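How to fold trousers on a bed (and which advice to ignore)

There must be 2,000 pages telling you how to fold a pair of trousers, and most of them want to sell you something by the end. Plarkberg would like you to buy a folding board. I tried one for a month and went back to using the bed, which was already paid for.

What follows works for plain, soft trousers with no sharp crease to keep. Suit trousers want a hanger and I won't pretend otherwise.

Step 1. Clear enough bed

You need the full length of the trousers, waist to hem, with a hand's width to spare. Push the pillow up out of the way and pull the sheet tight. A rucked sheet will put lumps into thin fabric while you're pressing on it.

Step 2. Lay them out sideways

Put the waist to your left and the hems to your right, so both legs run across in front of you. Swap if you're left-handed. Don't fold anything yet. Empty the pockets now, especially of tissues.
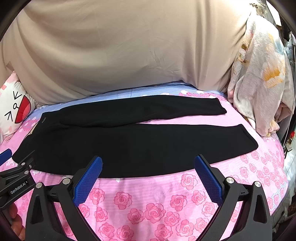

Radebe, in the comments, wrote that laying them out at all was a waste of time: hold them up by the waist, give one hard shake, fold in mid-air. Fair enough if you have long arms and stiff denim. With soft black trousers I've had far worse results that way, and one leg always ends up twisted.

Step 3. Smooth from the waist outwards

Use the flat of your hand, starting at the waistband and working towards the hems. Do the far leg first, as it's the one you'll forget. Any fold left near the crotch will still be there when you take them out of the drawer, so ease it flat by tugging gently on the inside seam. Ironing sprays claim to do this for you. I used 200 ml of the Flodix one and couldn't tell the difference.

Step 4. Check the legs before you commit

Look at the two hems. If one leg seems much wider than the other, it probably isn't lying on its seams. Pick it up by the hem, let it hang for a second and lay it down again. Check the waist too - a gaping waistband makes a fat lump in the finished bundle.
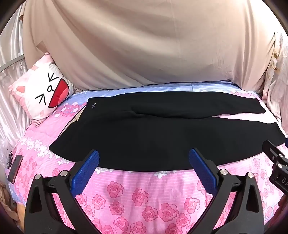 Step 5. Fold leg over leg

Bring the near leg up and over on to the far one, seams matching as well as they'll go. The crotch will stick out in a point. Tuck it in so you have one long straight strip.

Step 6. Fold in half, then thirds

Hems to just short of the waistband, then into three. Some people roll at this stage and swear it saves space. My drawer is 55 cm wide and took the same number of pairs either way.

Black trousers show every bit of fluff, so run a lint roller over the outside before they go in.

More in Clothes and Laundry
Do drawer dividers earn their keep?
Washing black clothes without the grey
Fitted sheets: a fold that mostly works
Comments (441)

Contact Zelwood | Copyright Zelwood Home Pages | Back to top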